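March 13, 2023

Bench log, demonstration work, cabinet task. Written up the same evening, so forgive the order.

Target from the Stirkine plan is 500 usable demonstrations of the cabinet task with the hand-held grippers. Alun Harries has been keeping the tally and he makes it 804 recorded to date, which sounds like we finished weeks ago. We haven't. The trajectory filter throws out anything where the pose track drops or the two grippers lose each other, and then I go through the survivors by eye and throw out more. Alun thinks I'm too strict. I think a demo where the operator hesitates for three seconds with the jaw against the side panel is teaching the arm to hesitate for three seconds.

Did 97 more today between us. My wrist knows it.

Main worry, same as last week: I don't believe the Arboleda people when they say the hand-held data will transfer to the arms without a correction step. Their note says "minimal loss". No number given. When I do the task by hand I lean the gripper into the cabinet and feel it give, and I adjust without thinking. None of that is in the recording. The video shows a jaw touching a panel, the pose track shows a jaw near a panel, and the force, which is the bit doing the work, is in my arm and stays there.

Oddur's answer is that the policy will learn the force from how the pose moves over time. Maybe. I asked him to show me one case. He is looking for one.

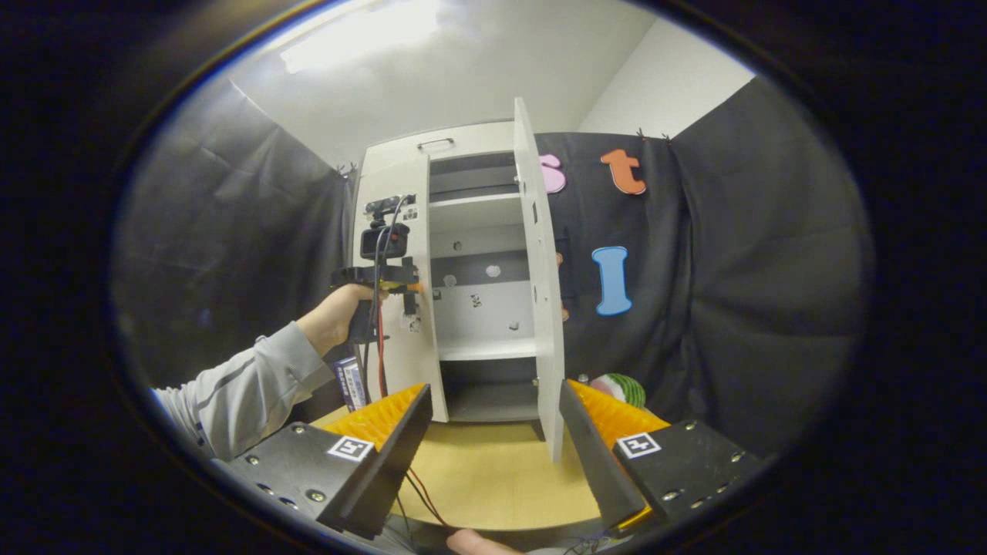

The other thing is two-person takes. With one operator on both grippers the hands agree with each other. With two of us, one steadying the cabinet and the other working the door, there is a lag, and it varies with who is on which side. Alun leads, I follow. Swap us over and we both wait. I would like to know what a network is supposed to make of that. My guess is that it averages us into something neither of us would do.

Proposal (for Oddur to shout at): tag every two-person take with the pairing and who was on the door, then train once with them and once without. If there's no difference I'll shut up about it.

Tracking. Fingertip tags mostly fine. Where we lose them is when the wrist rolls and the light catches the tag square on. Lost 14 takes that way today, nearly all in the first hour before I changed where I was standing. Matt print for the tags is on order from Beltileo, no delivery date. Until then, keep the roll small and don't rush the approach.

Pads. I don't like how much the grip depends on how hard the trigger is squeezed. A light squeeze on the door edge slid off twice, a heavy one dragged the whole cabinet. I've written both up as failures but left the files in the folder, as Oddur wants failures kept for something he hasn't explained yet.

Remote control, for comparison. Did a short run in the afternoon on the Stavamex rig, driving the real arm from the leader handles. Slow, horrible, and I'd trust every second of it more than the hand-held stuff, for the plain reason that the arm has already done the motion once. Alun got through three takes by hand in the time it took me to do one. He said so several times. Fair enough, but three of what?

Checked the morning's files against the audio beep for sync. Camera and pose are within a frame of each other at the start and have drifted by the end of the long takes. Not enough to matter for opening a door. Might matter for anything quicker. Someone should look at whether the drift is the same on both grippers; I've only checked the left.

To do
- Oddur: one worked case of force coming out of pose. One.
- Alun: rename today's files, they still carry last week's prefix
- Me: drift on the right gripper
- Me: write the pairing tag into the take sheet
- Chase Beltileo
- Don't start the next task until the filter has been run on this lot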